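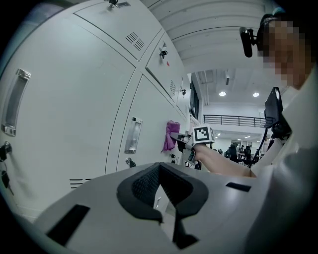
Purple cloth up by the lockers, with the second gripper close to the lens.

November 19, 2022

I promised a few of you I'd write up the gripper comparison once I'd had enough hours on both, and I've finally got enough hours (and a sore right forearm to show for it). So get a cup of something and settle in.

The two I've been going back and forth between are the Celico and the Rikance. Both are hand-held, both have two fingers, and both cost more than I'd like to admit to my family. The Celico was 2650 all in and the Rikance was 3922, though that one came with the better case and a spare set of finger pads, so I've mostly forgiven it.

Cloth is my favorite test by a mile. A block is a block, but a rag sags and folds and slides out one corner at a time, and you learn so much about the fingertips from it! With narrow tips I can pinch right in the middle and let the rest hang, and I can feel through the handle when I've only caught one layer. The wide pads are more forgiving if I come in at a bad angle – and I come in at a bad angle a lot, as Bart Willems enjoys reminding me.

Lockers are harder than I expected back in October. The handles are long and recessed, and the keys stick out just where you'd like to put a finger. I logged 162 tries between the two grippers, and my notes from the first evening mostly say "bumped the key again." Going slower helped. So did tilting the wrist before reaching in, which Bart had told me to do at the start and which I had of course ignored.

A word on tracking. I like a printed marker cube on the gripper, because I can line up my recordings later without squinting at them. The Hsu controller loses sync for me every so often, usually after 3 long takes in a row, and a restart clears it. If any of you run the Ivano firmware on yours and don't see this, please leave me a comment, I'd love to know your settings.

For now the Celico stays in my everyday bag and the Rikance comes out for towels and anything floppy. Next up I want to try both of them on zippers.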